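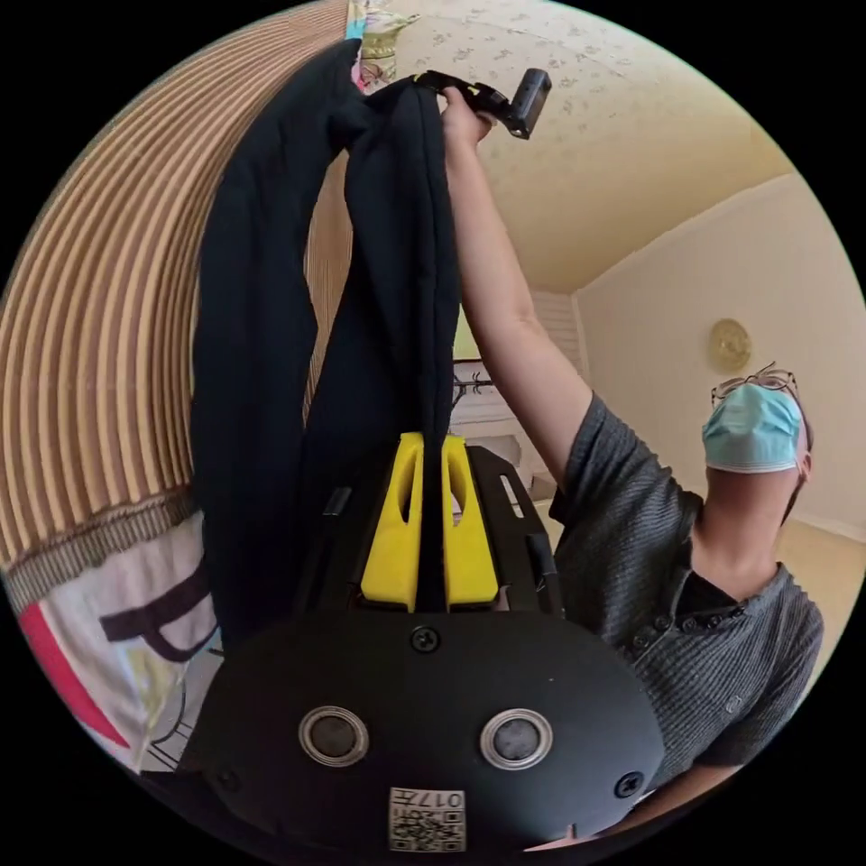
Dear Eifion,

Progress report no. 2 on the Samir loan scheme, covering January up to 2023-04-22. You said last time that you'd rather have a proper letter than another spreadsheet, so I've left the tables in the appendix and you can dip into those with a cup of tea (or skip them, I won't be offended).

## Lending

We've now made 20 loans under the scheme, all to people who'd been turned down by at least one high street bank. The ceiling is still £3,000 and most borrowers have asked for a good deal less. The smallest was £200, to a mobile hairdresser in Prekham who needed her car through its MOT before she could get back to her regulars. I was so pleased with that one! It took us longer to do the forms than it would have taken her to earn it back, and I've cut the form down since, from six pages to two.

Demand has mostly come from Prekham, with Potcombe lagging behind. I'd expected it to be the other way round, what with the Potcombe bank branch closing, but people there seem to have gone to family first. We've moved our drop-in from the morning to the early evening and it does look busier, though it's too soon for me to put that in the tables with a straight face.

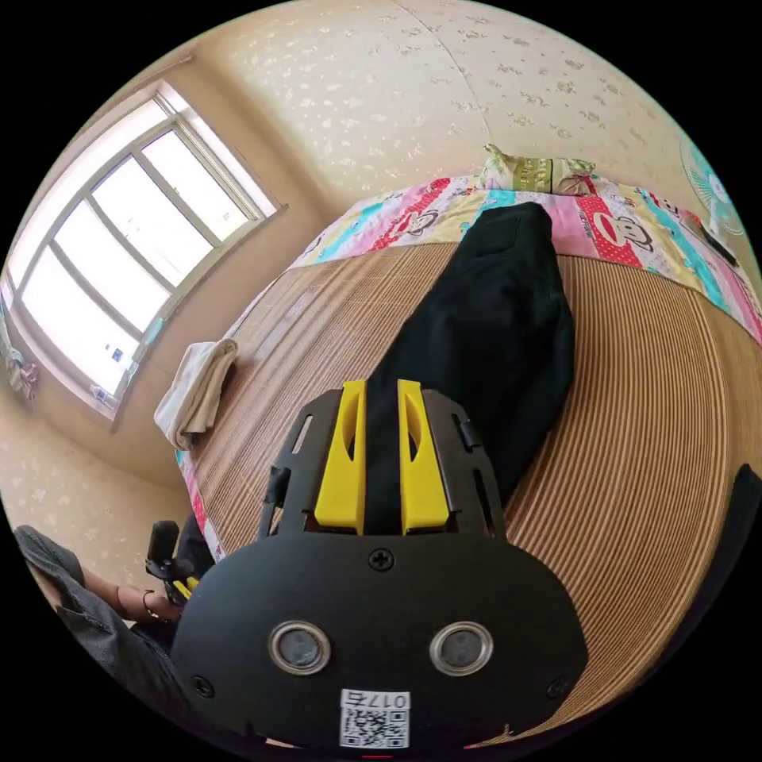
Arrears are the bit you'll want to know about. Two borrowers have missed payments. One rang us before the due date, we agreed smaller instalments over a longer stretch, and she's kept to them. The other has gone quiet. I've written twice and I'm going to try once more by phone before we talk about setting the money aside as a loss. It's well within what we allowed for in the bid, but I'd sooner you heard it from me now than found it on a line in the year-end figures.

## The ledger

We finally moved off the old spreadsheets and on to Flavix in January. It was a rotten fortnight. The opening balances came across fine, but every repayment date slid forward by a month, and a handful of people got a reminder for money they didn't owe yet. We rang each of them to say sorry. Salvador Antunes went through the whole ledger line by line against the bank statements and it now agrees to the penny, and he's written a short guide to the monthly check so it doesn't all live in his head.

What I like about it is that borrowers can see their own balance on their phones. What I don't like is the interest screen, which shows the yearly rate in great big letters and the actual pounds and pence in tiny ones. Most people we lend to want to know what they'll hand over each week and when it stops. We've been writing that on a card for them by hand and I think we'll carry on doing it. 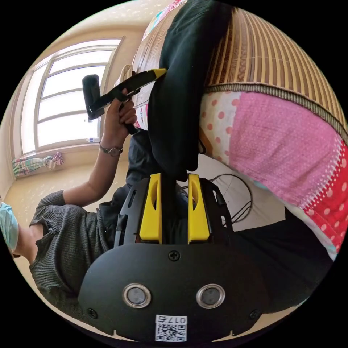
## Money spent

Staff costs are on budget. Printing is under, thanks to the shorter form. Software is over, because the Flavix set-up fee fell into this period and the discount we were hoping for didn't. I've shown it separately in the appendix so you can see it's a one-off.

## What's next

- Savings accounts alongside the loans, starting with anyone who has made 12 weekly payments on time
- A decision on raising the ceiling (my own view is leave it alone for now)
- A second drop-in at Potcombe, if we can get the room

One question for you: the grant letter says loan capital must be "fully deployed" by the end of the year. Does money that's been repaid and lent out again count towards that? Salvador reads it one way and I read it the other, and it makes a fair difference to how fast we push on over the summer. A quick line by email would do nicely.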